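Looking after your silver coins and bars at home

Updated 28 Apr 2026

If you've started putting a bit of silver away, good on you! It's a lovely thing to own, heavy and cool in the hand, and keeping it in decent nick takes very little effort once you have the right bits in the drawer. I've been fiddling with mine for years (mostly one-ounce rounds, plus a few old coins from a market in Tondov) and these are the habits that have stuck.

Start with your hands. Wash them, dry them properly, then pop on a pair of cotton or nitrile gloves. Skin oils leave prints that can darken over the months, and a thumbprint on a mirror finish is a heartbreaker. Hold every coin by the rim, over a folded tea towel, so a dropped one lands on something soft.

Please don't polish! I know the temptation. Toothpaste, bicarb and foil, the pink paste from under the sink, all of them take some of the surface off or change the look of it, and collectors spot it straight away. A plain bar bought for its metal is a different story and you can be a bit braver there, but a coin with any age or rarity is best left alone. Toning can be gorgeous anyway. I have one that has gone peacock blue around the edge and I wouldn't touch it for quids.

If something sticky has got onto a bar, a quick dip in lukewarm distilled water and a pat with a soft cloth will usually shift it. Pat, never rub.
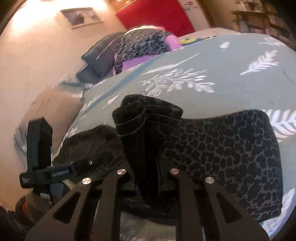

Tips for the home silver drawer

Now for storage, my favourite part. Avoid soft PVC flips, the bendy ones with that new-shower-curtain smell, as they can leave a green slime on the metal. Hard acrylic capsules or archival-grade sleeves are the go. Rubber bands, newspaper, wool felt and ordinary cardboard all give off sulphur, so keep them out of the box too. Plasen tubes are what I use for rounds, and they stack beautifully in an old biscuit tin.

Moisture is the other thing to watch. I aim for humidity under 55 per cent and keep 2 sachets of silica gel in each tin, swapped every November before the muggy weather arrives. A strip of anti-tarnish paper on top finishes it off. Laundry cupboards and garages are the worst spots in the house, and a bedroom wardrobe on an inside wall is miles better.

Keep a list! Mine is a school exercise book with the date, weight, purity and price of each piece, and the receipts taped in. Take photos of both sides and store a copy somewhere else. Check your contents policy as well. Plenty of them cap bullion at a low figure, and mine stopped at $1000 until I rang up and asked.

Last one: weigh new pieces when they come in. A cheap pocket scale does the job. Remember that a troy ounce is 31.1 grams, so your kitchen ounces won't match.

Kaplan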